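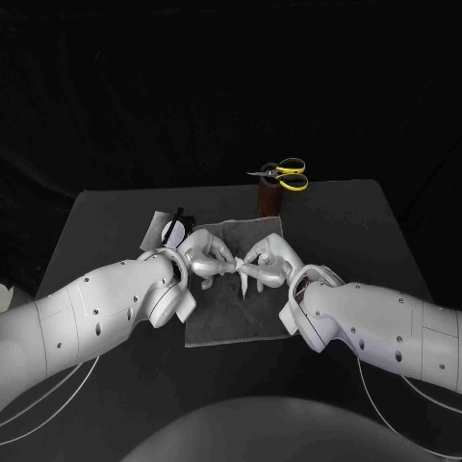 Figure 1. Both hands holding the twisted paper over the cloth pad, seen from the head camera.

Teaching a Two-Armed Robot to Handle Twisted Paper by Remote Control
Damián Sosa and Pilar Benítez
Project report, November

1. Goal

We wanted to find out how well a person can show a two-armed robot a task that needs both hands at once. We chose twisting a small piece of tissue paper into a point. The paper is light, it tears easily, and one hand can't do the job without the other.

2. Setup

The operator wears a pair of Vesska gloves and sees the table through the head camera. Finger and wrist motion is sent to the robot, and the joint positions are saved together with the video. We used a dark cloth pad as the work surface because the white paper was hard to find against the lighter table in our first room. The scissors stay in a brown container at the back and are not part of the task.

3. Collecting demonstrations

We recorded 300 demonstrations. Damián did most of the operating and Pilar reset the table and marked each recording as good or bad. A session lasted around 20 minutes. After that the operator's fingers got tired and the grip became uneven.

The hardest part was the handover, when the fingertips of both hands are on the paper together. The operator gets no sense of touch through the gloves, so grip has to be judged by eye, and the fingers often hide the paper. In early sessions we squeezed too hard and the two hands pushed against each other. Slowing the glove motion to half speed near the center of the table helped. We also stopped using the ring and little fingers and kept them curled under.

Pilar threw out 14 recordings in which the paper tore or fell. We kept the ones where the operator lost the grip and got it back.

4. Problems

The glove calibration drifted during long sessions, mostly at the thumb. We now recalibrate before every session. The time stamps from the gloves and the camera also did not match at first, and we had to line up the early files by hand.

5. Next steps

We will train a first model on the good recordings and test it with the same paper and pad. If there is time, we will add a second view from the side.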